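Retail Operations, Module 7
Handout 2: Basket handling and the packing surface
Course tutor: Dilruba Pathirana

1. Scope

These notes cover the short stage between picking and bagging, when packaged goods are held in an open basket on a table. Bulk goods, chilled goods and glass are dealt with in Handout 3. Read section 2 before the practical.

2. Terms

Basket: an open-topped carrier with no lid. At this stage it may be wire or moulded plastic.
Load: everything in the basket at the moment it is set down.
Set-down point: the area of table on which the basket rests.
Reach: the distance from the working edge to the far side of the basket.

3. Wire baskets

A wire basket lets the packer see part of the load from the side, so a check against the pick list can begin before anything is lifted out. Its weakness is the open mesh. Thin packets can slip partly through a gap, and the corner of a film wrapper will catch on a cut wire end. Lift film-wrapped goods straight up until they clear the rim. Dragging an item across the rim is the usual cause of split seams.

Corners need separate attention. Small packets settle there under larger ones and are easily left behind. Unload the top layer first, then each corner, then the middle of the base. 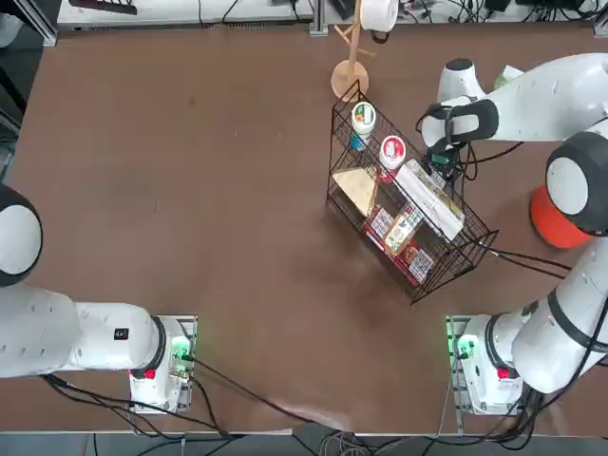 The set-down point should stay the same throughout a shift. A basket placed towards the far side of the table leaves clear space in front for sorting, at the cost of a longer reach. Where the reach is uncomfortable, bring the basket forward before unloading and return it afterwards. Lift it to move it. Sliding a loaded wire basket marks most table coverings, and a matte surface will show scuffs and smudges in the places used most.

4. Surface condition

Light scuffing is acceptable. A covering that has lifted, split or turned tacky is not, and the table must be taken out of use. Wipe the surface at the start and end of each session with a damp cloth, then a dry one. Mridha's notes on cleaning agents (course folder, March) list what may be used on each covering.

5. Order of unloading

5.1 Compare the visible goods with the pick list.
5.2 Remove the top layer and place it on the table, labels upwards.
5.3 Clear the corners.
5.4 Clear the base.
5.5 Turn the empty basket over above the table and check for trapped packets.
5.6 Mark the list and start bagging.

6. Preparation for the practical

Work in pairs, one unloading and one marking the list. Change over after the second basket. Record any damaged wrapper with its position in the load (top, corner or base). Completed sheets go to Kavinda Begum before the next session.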